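**FOR IMMEDIATE RELEASE**

**Zernville, January**

# Flusilport opens its cloth-handling comparison of gripper fingers to outside makers

Flusilport, the test workshop for small automation in Zernville, is opening its comparison of gripper fingers to any maker who wishes to take part. The first round compared 2 finger sets, one from Claeys and one from Plokau, on the same arm, with the same controller and the same wrist camera. The subject was folded towels, a load which many laundries and care homes would like to give to a machine and which most grippers still handle badly.

Each set made 400 attempts. An attempt starts with the fingers nearly closed and near the cloth, and it ends when the cloth is lifted or when the controller gives up. The work surface is covered with plain green fabric, so that the camera can separate the towel from everything else without much calculation. 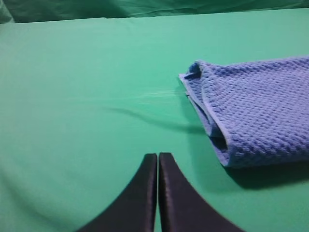

The choice of a soft covering has a cost, and Flusilport wants to say so openly. Fabric on a table can wrinkle, and a fingertip that presses too low can push the covering together with the towel. On a hard plate this does not happen. But a hard plate also forgives less, and several laundries that were asked before the test said they sort on padded tables. The workshop therefore kept the covering and wrote into the protocol that it must be pulled flat again after every 50 attempts.

Both makers received the same written rules before the start. They were allowed to set the closing speed and the closing force of their fingers once, and after that nothing could be changed. The position of the towel was different for each attempt, but the list of positions was the same for both sets. The camera was also kept the same, although one of the makers normally recommends another one.

The rules ask for two kinds of approach. In the first, the fingers come down on the upper face of the folded towel and try to pinch it. In the second, they try to go under the near edge. The second approach looks easier on paper – the edge is thick and it is easy to find – but it asks more from the shape of the tip.

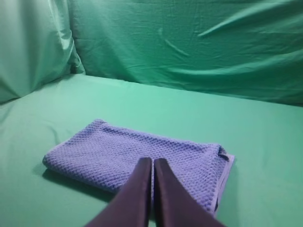 Claeys would have preferred a third approach, from the side, and told the workshop that a pinch from above "rewards the tip with the most rubber and says little about the rest of the finger". Flusilport has taken the remark seriously. The side approach will be part of the second round, and the makers who join now can comment on the draft rules before they are fixed.

Plokau asked for a different change. The company wishes to see the closing force recorded during the whole attempt, and not only at the moment of contact. This will be done with the present controller, which already has the signal but does not store it.

## Why waffle weave

Textured cloth was selected on purpose. A smooth napkin slides between the fingertips, while raised cells or loops give them something to hold. At the same time the pattern makes it difficult for a camera to see where a fold begins, as every small cell has its own shadow. A hem is easier. In the trials the controller used the hem as a reference line whenever the camera could find it, and worked without a reference when it could not.

An attempt is counted as a good grasp only if the cloth stays between the fingers through the complete lift. A pinch that holds at first and slips later is written down separately. Flusilport considers this the most useful column in the table, and it is the one for which makers ask first.
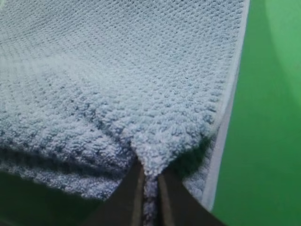
*Flusilport Press Desk*

The full table for both finger sets will be sent on request to laundries, integrators and schools. It gives the result for each attempt, together with the position of the towel and the approach used. No total score is published. The workshop believes that a user who folds bath towels and a user who sorts cleaning cloths need different answers, and one number would help neither of them.

Makers who want to join the second round should send 2 pairs of identical fingers, a drawing of the mounting plate and the permitted range of force. The second pair is kept closed in its box and used only if the first is damaged. Taking part is free of charge, but the transport is paid by the maker in both directions. 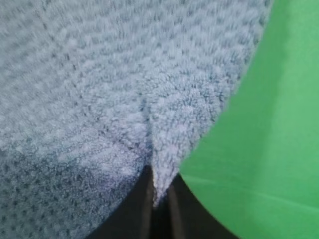
*Towel fold gathered between the gripper fingers, seen from the wrist camera.*

Visits to the workshop in Zernville are possible during the second round, in the mornings, after agreement with the press desk. Visitors may bring their own cloths. These will be tried after the planned attempts of the day, and the results will be given to the visitor and not added to the table.

**Press contact:** Flusilport Press Desk, Zernville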